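Moving a cat cross-state in March, what do I pack separately?

tejada_tess
So we close on the Cendville place in March and I have 27 boxes done already (go me!). The movers quoted $2,720, fine, whatever. My real worry is the cat. It's an 875 mile drive and she hates new rooms. Do I wash her stuff first or leave it smelling like home?

hrvoje_k
Don't wash anything! I did that when we left Clestach and ours hid under a tub for days. Pack her toys and blanket last, in one small open box, and keep it in the car with you.

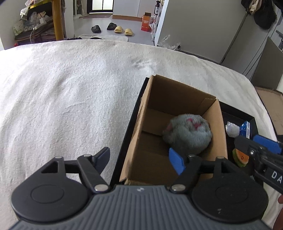
Toy box on the bed, gray fuzzy ball and all.

Mine rode on the back seat the whole way.

Amparo Ibarra
Gonna disagree with Hrvoje a little. Leave the blanket dirty, sure, but wash the food bowls and buy a new litter box. The old one in a hot car for 875 miles – no thank you.

hrvoje_k
Who said anything about the litter box in the car?? Ours went on the truck.

Amparo Ibarra
And then you get there six hours before the truck does. Ask me how I know lol. Set up one room and keep the door shut.
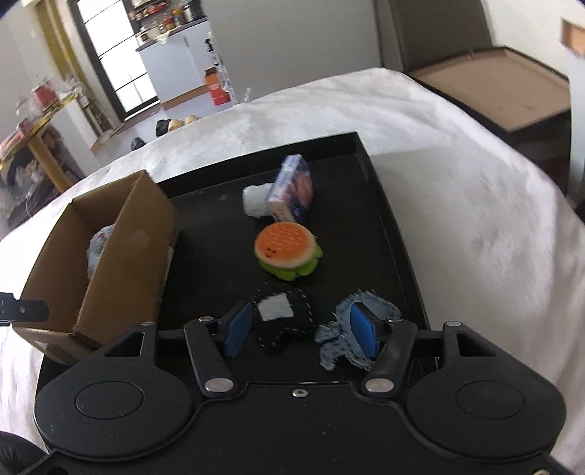
We did the bedroom first, with the same bedding from the old house, and she didn't see the rest of the place until the second night. Up to 91 bucks for a pet sitter on moving day is worth it too.

tejada_tess
OK, blanket dirty, bowls clean, new litter box. Still not sold on the sitter. Does the carrier get belted in or go on the floor?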